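Progress report to the Halonen Fund
Project: Court records and public corruption reporting, Lorkden county
Prepared by: Chrysoula Chrysikopoulos, project editor
Date: 2022-12-01

Dear Ms. Alcantara,

I send you our second report under the present grant. It covers the work on the permit bribery case in Lorkden and the smaller case in Ukine. I follow the order of your form, but I put the delays first, as you asked in our last call.

Delays

The county clerk has moved the older criminal files to a storage building, and requests now take three weeks where before they took four days. We asked for 1,903 pages in the permit case. We have received 482. The rest is promised for December, but the clerk did not give a day, and I would not plan on it. Tavion Park goes to the office in person two times a week and this has helped more than our letters.

The second delay is the sealed affidavit of the former building inspector. Our lawyer, Lyle Lindgren, filed a motion to open it. The prosecutor opposes the motion for the part that names a witness, and we do not fight this part. We asked only for the pages on the payments.

Reporting

We published four articles on the permit case. The first explained the charges against the two inspectors and the contractor - bribery, false statements, and for one of them tampering with evidence. All three have pleaded not guilty, and we say this in every article. The other articles followed the hearings and the question of who in the building department signed the permits after the first complaint. 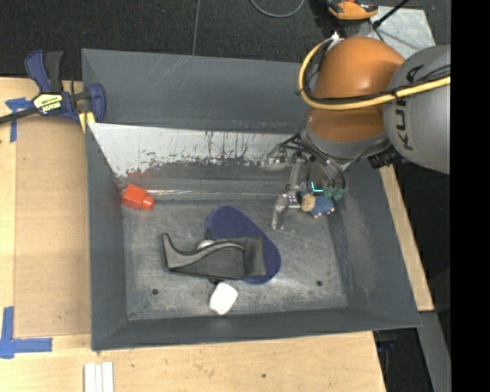 The fourth article brought the most letters from readers. It showed that the same contractor had received permits in Ukine under the name of a second company, Nillbridge. The prosecutor in Ukine has now confirmed an inquiry. We do not claim that our article was the cause of it, as we do not know when it was opened.

We made one correction. In the second article we wrote that a payment of $1,000 was made to both inspectors, but the complaint names only one. The text was changed the same evening and a note was put at the top. Amos Ostrowski now checks every sum against the court paper before an article goes out.

Readers and training

Nearly 300 people signed up for the court newsletter in this period. This is less than we hoped. I think the newsletter is too long, and we will try a shorter one after the new year.

The training day on reading an indictment took place in the library in Ukine. The reporters who came asked for a second one, on bail hearings and plea agreements. We have the teacher but not yet the room.

Budget

Copy fees are over the plan and travel is under it. I would like to move part of the travel money to copy fees, if you agree. The table is in the attached sheet, and the receipts are in the same order as the lines. Legal costs are on plan until the motion is decided - if there is an appeal, I will write to you before we spend anything.

Next period

The contractor's trial is set for spring, and we would like to have two reporters in the courtroom for the full length of it. Please tell me if the fund needs a separate request for the second reporter, or if a letter is enough.

With kind regards,
Chrysoula Chrysikopoulos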